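Learning to drink tea slowly

I drank coffee for most of my adult life the way other people put gas in a car. Two big cups before 8 in the morning, one more at my desk, and then a sad lukewarm one in the afternoon that I never finished. I didn't love it. I just never thought about it, and then in July my doctor asked me how I was sleeping and I laughed out loud in her office, which I guess was my answer.

So I switched to tea. I know, I know. Everybody and their sister has written this post. But I want to tell you how badly I did it for the first few weeks, in case you're standing in the grocery aisle right now staring at all those little boxes.

I started with a box of green tea bags from a brand called Karance that was on sale, and I poured water on them straight off a hard boil and left the bag in while I answered email. It tasted like lawn. I drank it anyway, every morning, with my face all scrunched up, and I told people I was really enjoying it. (Sorry, Mom.)

Then I went to a little shop called Stindora, two blocks from where I get my hair cut, mostly to get out of the rain. The woman at the counter was Xuân Lục, and she asked me what I'd been drinking and how I made it. When I told her, she put her hand over her mouth. She was very nice about it! But she did put her hand over her mouth.

She made me a small pot of something the shop calls Hầu, which is their house oolong, and she used water that had sat for a bit with the lid off. She poured the first round away, which shocked me, and then gave me the second. I can't tell you what it tasted like without sounding like a candle label. Toasty, a little like the crust of good bread, and then sort of sweet after I'd swallowed it. I had four more rounds off the same leaves and missed my bus.

I bought a bag of it and went home and messed it up right away, of course. Too many leaves. The next day, too few. I finally dug out my kitchen scale and a cheap thermometer, and for a while I was that person, hovering over the kettle like I was making candy. I've calmed down since. Now I boil the water, go feed the cat, come back, and it's close enough. If the cat is being slow about breakfast the tea comes out softer, and I like that too.

What surprised me most was how much the cup matters. I'd been using a giant travel tumbler that made everything taste like the inside of a travel tumbler. I have a whole shelf of mugs now — my husband would like it known that he did not approve the shelf — and I've gotten picky. I like a plain one with a handle big enough for two fingers. Thin rims are nicer to drink from, but they lose heat fast in my kitchen, so in winter I go back to the chunky ones. Warm it up first with a splash of hot water, swish, dump. It takes no time at all and the last third of the tea is still worth drinking.

I also bought a fancy teapot from Kuvstead that dribbles down its own chin every single time. I've tried pouring fast, pouring slow, and putting a dab of butter under the spout (a real tip, from a real comment section). It still dribbles. It holds pens now.

Am I sleeping better? Yes, mostly. I still wake up at 2 some nights and think about a weird thing I said in tenth grade.
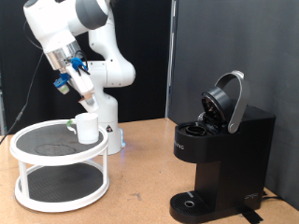 The afternoon cup is the one I'd fight for, though. I take it without my phone, by the back window, and I let myself be useless until it's gone. Next on my list is a roasted green that Xuân Lục keeps pushing on me, and if you have a favorite, please leave it in the comments, along with how you make it. Just don't tell me about the butter thing.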